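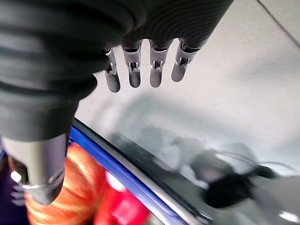
Walk-round checklist: youth drop-in rooms, Zuvuvville
Checked by Lerato Du Plessis and Tài Hà, Mar 20, 2025
Previous check: February

Mark each line Yes, Part or No. Comments go right under the item, and please write them out in full. The February sheet had a lot of ticks and hardly a word beside them, and the comments are the part everyone reads!

ENTRANCE AND WAITING AREA

1. Front door opens fully and closes without slamming. Yes
New closer fitted, and what a difference. Young people who come in jumpy don't get a bang behind them anymore.

2. Crisis line numbers posted where they can be read sitting down. Yes
Lowered to seat height, large print. Tài tried every chair.

3. Sign-in sheet does not show other visitors' names. Part
Reception has moved to single slips (great!), but the old clipboard was still on the counter. Removed during the visit.

4. Waiting area can be seen from the desk. Yes

COUNSELING ROOMS

5. Window restrictors in place and tested by hand. Part
Room B is solid. Room A has play in the left-hand one. Gerrit Tshabalala to refit, and the window stays locked until it's done.

6. Blind cords removed or replaced with cordless type. Yes
All cordless now, both rooms. This was our biggest worry in February and it was finished inside 16 days. Well done, Gerrit.

7. Door can be opened from outside in an emergency. Yes
Override key tried twice. It hangs in the staff office on the red hook.

8. Staff alarm reaches the office. Yes
Answered in 42 seconds from Room A. We'd love to see it under 30 next time.

9. Conversation can't be overheard in the corridor. Part
Normal voices are fine. Raised voices carry from Room B. Farhad Zarei has asked Moodley for a price on a door seal.

RESTROOMS

10. Hooks and rails are the collapsing type. Yes
Load tested, all released as they should.

11. Locks can be released from outside. Yes

12. Cleaning products locked away. No
Cupboard shut but not locked, key in the door. Fixed on the spot. Please talk about this one at handover. 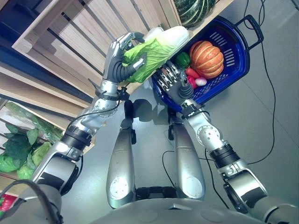 MEDICINES AND FIRST AID

13. No medicines kept in open areas. Yes

14. First aid box complete and in date. Part
Burn dressings expire soon. Reorder from Rarnach with the next batch.

PAPERWORK AND PEOPLE

15. Safety plan forms on hand, current version. Yes
The new one-page form is lovely to use, and the young people helped word it. Recycle any old Trarnen pads you find.

16. Every staff member on shift has done the suicide awareness refresher. Part
Pravesh Ngcobo is booked for the next session. Until then he works alongside someone who has done it.

17. Follow-up calls logged the same day. Yes
We looked at the log for the past month and it was a pleasure to read. Clear notes, times filled in, next contact agreed.

STILL OPEN

Room A restrictor: Gerrit
Room B door seal: Farhad
Burn dressings: Lerato
Refresher: Pravesh
Cupboard key at handover: shift leads

Really good progress since the last sheet. Send corrections to Lerato before the copy goes in the binder.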